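Comparing two grippers on soft things: a quick how-to

Shewit Kahsay, Broltport bench notes, tidied up a bit in March

Who this is for: you have one arm, two grippers and an afternoon. You want to know which gripper to leave on. No lab needed, a play kitchen does fine and the counters are a handy height if you bolt the arm above.

I did this with the Derese two-finger and the older Westia one. Names don't matter much, the steps are the same for any pair with parallel or near parallel fingers.

What you need

Arm, mounted so it can reach the whole worktop from above.
Both grippers, with thier own screws. Keep the screws in separate pots. They look the same and aren't.
A small towel, terry if you can get it. Loops show up weak grip very quickly.
One hard light thing (toy veg), one hard shiny thing (small pan), one awkward thing (brush).
Paper and pencil. Spreadsheet later.

Before you start

Power off at the wall, not just the software stop. Fit gripper one. Check the wrist bolt, then check it again after the first few moves, mine had worked loose by tea time.

Cable next. Run the arm slowly to its furthest corner and watch the slack. If it pulls tight anywhere, give it a longer loop near the top and try again. Strap any spare so it can't drop between the fingers. Do this with BOTH grippers, the connectors sit in different places and the slack changes.

Home the arm. Open and close the fingers five times with nothing in them. Listen. Any grinding, stop there.

Setting the height

This is where most of the time goes. Towel on the counter, folded, one edge hanging over the front a little. Bring the arm down in small steps till the tips touch cloth. Write the number down. Then go lower till the cloth squashes but the arm isn't straining. Write that down too. Your grasp height is somewhere between.

Don't reuse the height from the other gripper. The Westia fingers are longer and I drove them straight into the worktop on the first go. Small dent. Tiruwork still brings it up.

The towel test

1. Fingers open, tips down on the fold.
2. Close at 70 per cent force.
3. Lift slowly, a hand's width is plenty.
4. Hold for a count of 5.
5. Lower, open, move clear.
6. Refold. Same fold every time, or as near as you can be bothered.

Score it: held, slipped, or missed. Only three options. I tried a ten point scale once and it was useless, I was marking harder after lunch.

A pinch of only the top layer counts as held if it stays up. Put a T next to it though. You'll want to know later how many were top layer only.

Do 100 lifts per gripper if you can stand it. Takes over two hours with refolding. Swap grippers halfway and swap back if you've got the patience, that way a tired motor or a slack bolt doesn't get blamed on one of them.

Hard things

Shorter run, a dozen each is enough. Toy veg first. Drop the force right down or it shoots out sideways. Pan next, and go for the handle, rims are a pain with straight fingers. The brush is the mean one: start with it leaning and see if the fingers can get round the handle without knocking it flat.

If you use a camera for aiming, shiny pans will upset it. Turn the lamp to the side before you start fiddling with settings. We lost a whole morning on settings.

What I got

Derese: 71 held on the towel. Most of the slips came when the fingers landed across the fold and not along it. Good on the veg, poor on the brush.

Westia: fewer held, didn't finish the full run as a pad came unstuck. So not a fair fight yet. Better reach on the brush, I'll give it that.

Left the Derese on for now. Will redo the Westia when new pads turn up from Bollness.

If it goes wrong

Fingers close but cloth stays put: too high. Come down one step.

Cloth lifts then slides out: dirty pads. Lint builds up fast. Wipe with a damp rag every twenty lifts or so, let them dry.

Arm stops dead on the way down: force limit tripped. You're pressing the counter, not the cloth. Back off, power cycle, home again.

Gripper opens mid lift: check the plug before the code. It's nearly always the plug.

Good for one lift, bad the next, no pattern: your folds. Sorry. Mark the counter with two bits of tape and line the towel up to them.

One more thing, write the gripper name at the top of every sheet. I have four pages here with no name on and no idea which is which.

Questions to me or Tiruwork Araya, mornings are best.
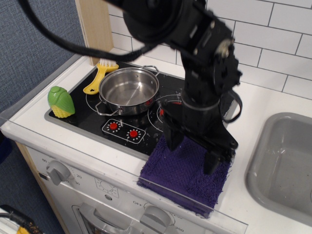
Towel test, fingertips down on the fold.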